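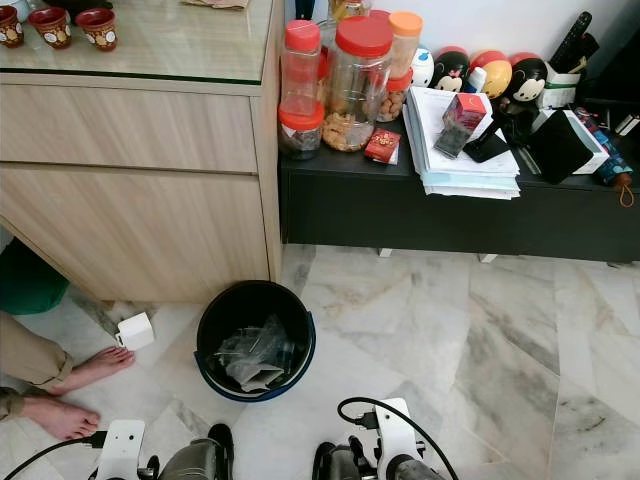
Last changed: March, 4:12 p.m., by Selma Kovačević

Ticket: Halthorpe results board gives last council seat to the wrong list
Status: Solved
Opened by: Salma Benkirane, Findumcombe elections desk
Assigned to: Selma Kovačević
Also following: Macarena Jara, Biljana Halilović

Salma Benkirane, 9:05 a.m.
Hi all! First off, the new board looked great last night, and people in the hall loved watching the bars move. But there's a problem with the north ward. It elects six councilors, and the board gives the last seat to the Harbor List. The signed count sheet gives it to the Greens. Everything else in the ward matches, and so do the other wards. All 81 polling districts show as reported. I've tried a hard refresh, a different browser and my phone, same thing every time.

Selma Kovačević, 9:20 a.m.
Thank you for such a clear report, Salma, this is a fun one (well, for me). Could you send me the Harbor List ward total from the sheet, and the export file the board made overnight? Please don't press Rebuild yet, it writes over the log I want to read.

Salma Benkirane, 9:34 a.m.
Both attached. The board has the Harbor List higher than the sheet by exactly 200 votes. Such a round number made me suspicious!

Selma Kovačević, 9:51 a.m.
Oh, that's a great clue! My first thought was the seat math. We switched to the Iyengar allocator this winter and the north ward is the closest race it's had to deal with. So I fed it the totals from your signed sheet by hand and it gave the Greens the last seat, same as you. Ran it again with the lists in a different order in case it was a tie-break thing. Same answer. The allocator is fine, it's being given a bad total.

Biljana Halilović, 10:15 a.m.
Jumping in from the feed side. The Brondier feed sent the school gym district twice. The second message is a correction: the clerk moved one bundle that had been typed in under the wrong list. It came through marked "amend" and looks right to me.

Selma Kovačević, 10:40 a.m.
Found it, and I love when the log just tells you. Halthorpe took the first message, then took the amend and put the new Harbor List figure in properly. Then it saw a trailing space in the district name, decided there was an extra line left over, and added the bundle again under "unassigned district." That line rolls up into the ward total but doesn't show in the district view, so every district looked correct when you clicked on it. No wonder it was hard to spot!
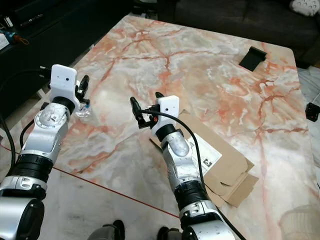

Marble-patterned tabletop with a clear plastic bottle on its side

Macarena Jara, 11:02 a.m.
Do we need to take the public page down? Two reporters have already asked me who won, and both parties are talking to the independents about who'll run the council. One seat matters a lot for that.

Selma Kovačević, 11:06 a.m.
I'd leave it up and turn on the "provisional" banner for the north ward only. Settings, Wards, North, Banner. Salma, you have the rights for that. The signed sheet is the official result either way.

Salma Benkirane, 11:11 a.m.
Banner is on, and it shows on phones too.

Selma Kovačević, 1:48 p.m.
Fix is in on the test copy. What changed:
- District names are trimmed before matching.
- Any line that lands in "unassigned district" now stops the ward total and shows a red flag to staff.
- The ward page shows the sum of its districts next to the ward total.
Replayed the whole night through it. North ward matches your sheet, Greens have the last seat, nothing else moved.

Salma Benkirane, 3:30 p.m.
Rebuilt on the live board and checked every ward against paper with Viorica Petkov reading the sheets out to me. All of it matches! I've taken the banner off. The side-by-side totals are so handy – could we have those on the print view too?

Selma Kovačević, 4:12 p.m.
Yes, lovely idea! I've opened a separate request for the print view and put you on it. Biljana is asking Brondier to strip the spaces at their end as well. Closing this one.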